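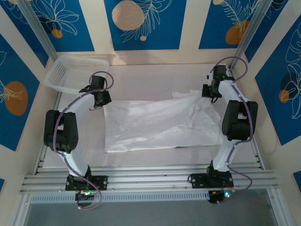

Radka Vukčević

Public libraries in this state have spent the better part of a generation adding services. They lend tools and seed packets, host tax clinics, and open their meeting rooms to any group that signs the form. Most of these additions were sensible, and this essay does not argue against them. It argues that in the same period library systems have cut, quietly and without much public debate, the one thing on which every other service depends: the hours during which the doors are open.

The Uneck branch offers a clear case. Under the schedule adopted last May, it is open 30 hours a week. It closes at five in the afternoon on most days and does not open before eleven in the morning on any of them. A parent who works a regular shift cannot reach it. A high school student who takes the late bus arrives to find it dark. The branch continues to appear in the system's annual report as a full-service location, and by the terms of that report it is one. The report defines service by what a building offers. It has no column for when.

The board's position, as set out in its public budget summary, is that use of physical branches is falling and that staff time is better directed to digital lending. The first part of that claim deserves closer attention than it has received. Door counts at Uneck did fall after the schedule changed. A building that is open for fewer hours will be entered by fewer people, and the decline cannot fairly be used to justify the decision that produced it. A proper measure would be visits per open hour, and the system should publish that figure for every branch before it considers any further reduction.

The second part of the claim rests on a view of reading that many residents do not share. Digital lending serves those who already know what they want and who own a device on which to read it. It serves them well. It does little for a child who has finished one book and needs someone to suggest the next. It does nothing for the person who comes in to print a lease, or to sit in a warm room with a newspaper, or to ask a question that he would be embarrassed to type.

There is also the matter of what residents have said. The petition delivered to the board by the Gramidura neighborhood association carried 2,461 signatures and asked for a single change, which was the return of two evenings a week. It did not ask for new programs. It did not ask for renovation, although the roof at Gramidura has needed repair for years. Rocío Magaña, who presented the petition, told the board that the association would accept fewer events and a smaller collection budget if the evenings could be restored. The board thanked her and referred the matter to its long-range plan.

Long-range plans have their place. They are poorly suited to a question of this kind, because the cost of delay falls on particular people at a particular time of life. A student who is sixteen now will gain nothing from an evening schedule adopted after she has left school. The same is true of an adult studying for a license examination, and of the retired man who no longer drives and must depend on a relative who is free only after work.

It will be said that evening hours are expensive. They carry a cost in wages, heating, and security, and the board is right to weigh it. Yet the capital budget for the same year set aside money for new furniture and a redesigned entrance at the Stivley branch, where the present entrance is sound. Capital funds and operating funds are kept apart for good reason, and one cannot simply be poured into the other. The board does, however, decide how much to request for each, and its requests show its priorities. For several years running it has asked for more to spend on buildings and less to spend on keeping them open.

Three steps would help. The board should adopt a minimum schedule for every branch, including at least two evenings, and treat it as the first claim on the operating budget. It should report open hours beside every other figure it publishes. Finally, it should hold at least some of its own meetings after six o'clock, in a branch, so that the residents most affected by its decisions are able to attend them. The next budget request has not yet been filed, and the first of these steps could be included in it.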